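Research Software Engineer (Perception and Planning for Household Manipulation)

Hoarau Institute, Department of Applied Robotics
Full-time, fixed term, with the possibility of renewal
Reference: 185

The Department of Applied Robotics invites applications for the post of Research Software Engineer. The successful candidate will join the Driler project, which develops software for recognising, grasping and putting away everyday objects in ordinary homes. The post is based at the Institute's Bruvard site and reports to Dr Tiina Tuominen, Head of Manipulation Software.

Background to the post

Driler learns handling skills from demonstrations recorded with hand-held grippers. Participants carry out short tasks at their own tables and worktops, and the recordings are used to train and test grasping policies, which are then run on the arms in the Bruvard laboratory. The collection now holds 1,555 demonstrations that have passed review, and a further period of recording is planned for July.

The objects in these recordings are seldom arranged for the convenience of the software. Clear glass, polished metal, soft cloth, cables and printed packaging frequently lie close together or overlap, and text on packaging may be upside down or partly hidden. Present methods give poor depth estimates on transparent items and often merge neighbouring boxes into one object. Improving on this is the main purpose of the post.

The project's planning software was written by several teams over a number of years. It is sound in its main parts but unevenly documented. The postholder will be expected to take responsibility for a share of it, including parts that they did not write and may wish to replace.

Main duties

- To develop and maintain the segmentation and pose estimation modules, with particular attention to transparent and reflective objects.
- To extend the grasp planner so that it takes account of nearby objects, loose cables and fabric which may move when touched.
- To maintain the tools used to align gripper width, camera motion and video in each demonstration, and to report recordings in which the alignment fails.
- To prepare test sets and publish results within the project at the end of each reporting period.
- To work with laboratory staff on the transfer of policies from the hand-held device to the robot arms, including calibration of the finger geometry.
- To review code submitted by colleagues and by visiting students.
- To contribute to technical reports and, where suitable, to published papers.
- To carry out other duties in keeping with the grade of the post, as agreed with the Head of Manipulation Software.

Person specification

Essential:

- A degree in computer science, engineering, mathematics or a related subject, or equivalent working experience.
- Good working knowledge of Python and of either C++ or Rust.
- Experience of at least one of the following: object pose estimation, motion planning, imitation learning, camera calibration.
- Experience of maintaining software used by other people, including testing, version control and release notes.
- The ability to write clearly in English for readers outside the immediate team.

Desirable:

- Experience of running software on physical robots.
- Familiarity with the Dronow message format or a comparable logging system. Training will be given where needed.
- Reading knowledge of Chinese. A portion of the recordings shows packaging and household items with Chinese text, and this knowledge is helpful when object labels are checked.
- Experience of handling recordings made in private homes under a data protection agreement.

Applicants who meet most of the essential requirements are encouraged to apply.

Terms of appointment

The appointment is for 18 months in the first instance. The normal working week is spent at Bruvard, and up to two days each week may be worked from home by agreement. Work on the arms must be carried out on site with a second trained member of staff present. Salary will be set according to the Institute's scale for research support staff, with account taken of previous experience. The Institute contributes to relocation costs for candidates moving from abroad and can assist with permit applications.

Staff on the project have access to shared computing facilities, for which time is booked through the department office. The postholder will be given a named mentor from outside the Driler team for the length of the probation period.

How to apply

Applications should consist of a curriculum vitae, a covering letter of no more than two pages and the names of two referees. Referees will not be contacted before interview. Candidates may also include a link to code they have written or maintained, with a short note explaining their own part in the work. Code that cannot be made public may be described in the covering letter.

Shortlisted candidates will be asked to complete a practical exercise of up to two hours, using a small set of project recordings supplied in advance. The exercise concerns the diagnosis of a fault in an existing module and does not require any special hardware. Interviews will be held in person or by video call, according to the preference of the candidate, and the panel will have 8 days in which to notify all those interviewed of the outcome.

Questions about the research should be addressed to Dr Tuominen. Questions about the terms of appointment or the application procedure should be addressed to Tapio Ikonen, Staffing Office. Candidates who need adjustments at any stage are asked to inform the Staffing Office when they apply.

The Institute welcomes applications from all sections of the community. Appointments are made on merit.

Last updated: Nov 22, 2025

Related vacancies

Laboratory Technician, Robot Arms (Bruvard)
Data Steward, Household Recordings
Doctoral Position in Contact-Aware Motion Planning
Software Tester, Dronow Logging Tools
Call for Participants: Home Demonstrations

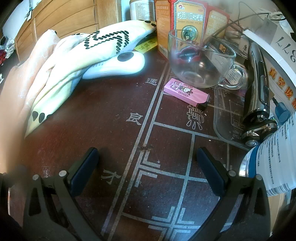
Driler project: tabletop objects seen between the fingers of the hand-held gripper.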